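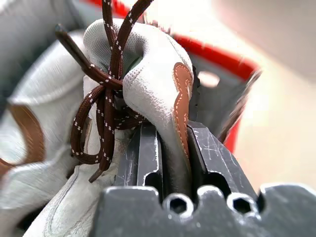 White mesh, brown laces with the little white flecks.

Home Blog Closet Shoes Contact

Putting shoes back in their boxes (yes, really)

April - by the Pellness blog
2 min read

Quick one tonight, dinner's on the stove. I've been on a shoe thing all week. It started with the closet floor, moved to the hallway, and now I have opinions about tissue paper. Send help.

So. The white ones. I love this kind of sneaker, the soft mesh with all the tiny dots, and that tan-brown suede piece with the wavy edge and the white stitching. Very pretty. Also a magnet for every bit of dirt in the county. Suede picks up grease from your hands, mesh picks up dust, and if you toss them in a pile with the boots you will be sorry by Wednesday. Ask me how I know. I had a pair I wore to Endora one spring, trails and everything, and left them under a wet jacket in the trunk. Gone. Well, I wore them to mow.

Laces first. I used to pull them out completely every time, which is a waste of an evening. Now I just loosen them, let them flop over the front, and tuck the ends inside before the shoe goes in. A loose knot is fine. A tight knot that's been sitting all winter is not fine - you'll be picking at it with a fork while the rest of the family waits in the car.

The fancy speckled laces are worth being nice to. Flat ones you can buy anywhere, but try matching brown with white flecks at the drugstore. I looked. Paid more for the shipping than for the laces, and they came in the wrong lenght.

Then the tissue. Keep it! I threw mine out for years. The paper that comes in the box is already the right size, so leave it in there and fold it back over when you're done. One sheet under, one over, maybe a bit crumpled into the toe if the shoe's going away for a while. No plastic bags on suede please. My sister swears by them and her boots smell like a basement.

And the box. Everyone wants the matching clear bins, and I bought 2 of them from Lillon and sent both back. The lids didn't sit right. A regular shoebox has the lid, has the label on the front so you know what's in it, stacks OK up to a point, and it's free. A red one with a white inside looks perfectly good on a shelf. I leave the lid standing up next to the box while I work so it doesn't end up on the floor under my foot. That has happend.

I do a few pairs at a time, on a table, not on the floor (knees). High-tops and running shoes lined up at the back until it's their turn, white sneaker in the box with the paper partly around it. 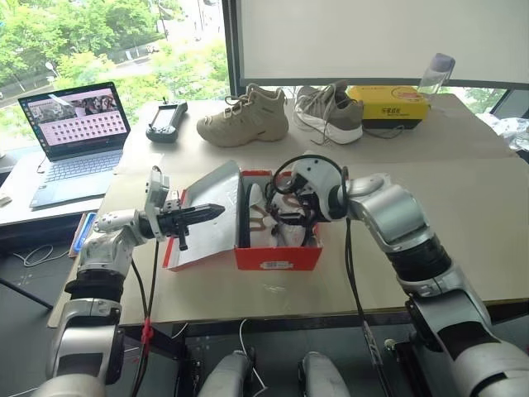 What doesn't get a box

Running shoes. They're out the door too often, and the laces are never not trailing. Mat by the door, done. Same with chunky hiking shoes - a tall one barely fits in a normal box anyway, and you end up squashing the collar to shut the lid. Mine go on the low shelf, upright, dirt knocked off first.

Flip-flops go in a basket. I refuse to discuss flip-flops.

Still to do: the 35 single socks that came out of the closet with everything else. Ok, water's boiling over, gotta go.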